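Fladix Spoons

Two-arm handling of loose cutlery, recorded by teleoperation

Summary

Fladix Spoons is a set of 524 demonstrations in which two robot arms pick cutlery out of trays and put it down in another tray or on the table surface. It was collected at the Nundstead workshop for training and testing imitation learning policies. Each demonstration has color video, joint positions, gripper commands and a short written instruction.

Spoons were chosen because they nest, slide and catch on one another. A policy that does well on single blocks often fails when the target is lying under something else, and we wanted more training material for that case.

What is in a demonstration

video: color only, one file per camera
joints: measured and commanded positions for the left and right arm
gripper: commanded opening and measured opening
instruction: one sentence in English, typed before recording starts
outcome: success, partial or fail, set by the operator
notes: free text, often blank

The clocks are synced at the start of each recording. Video and joint data can drift apart slightly in the longer ones, so use the timestamps and do not match by row number. Image content varies a lot across the set. Look at the frames you plan to train on before you start a long run.

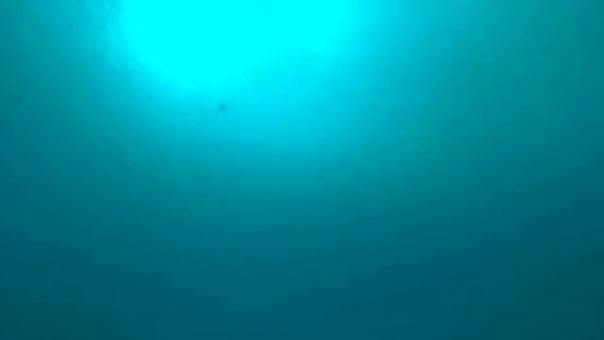 Bright cyan along the top, dark teal toward the bottom, one small speck.

The loader does not drop or repair any frames. It reads what is on disk, in the order of the timestamps. If you want to filter by brightness, sharpness or color, do it after loading and keep the list of what you removed. Haberkorn, our playback tool, can read such a list and skip those frames in the viewer.

Folders

train/ and test/ hold the demonstrations. Both have the same layout.
splits/ has the lists used in our own runs.
tools/ has the loader and a script that checks for missing files.
rejected/ is not part of the release. Write to us if you need it.

Collection

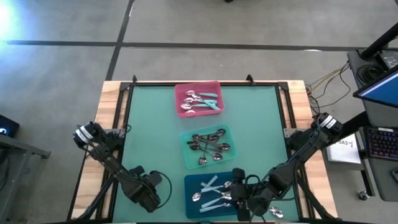 Kagiso Mokoena
Data collection lead, Nundstead

The arms are mounted facing each other across the table, one on the left side and one on the right. Trays of cutlery stand between them. Operators were told to start with both grippers clear of the trays, finish one instruction, and bring the arms back before stopping the recording.

Tray order and tray contents were changed between sessions. Please do not assume that a tray color goes with one kind of spoon. Cutlery that had ended up outside a tray was usually left where it was for the next demonstration, unless the instruction needed a clear surface.

Over 700 demonstrations were attempted. We removed those with missing joint data, those stopped early by the operator, and those where the instruction did not match what was done. Failed grasps were kept if the recording was complete. Dirk Hoekstra did the second pass on the outcome labels and changed a fair number from success to partial, mostly where a second spoon had come along with the first.

Known problems

Instructions do not use fixed wording. "Dish," "tray" and "box" all mean the same thing.
The left arm is used less than the right in the early sessions.
Gripper opening is noisy when the fingers are almost closed on a thin handle.
In version 2 the notes field was cut short for some entries. Version 4 restores it.

Use

The set is meant for research. It has no force data and should not be used to judge whether a policy is safe near people. We have trained on it only with the Westano baseline, and the settings are in the tools folder.

Questions about labels go to Dirk, everything else to Kagiso.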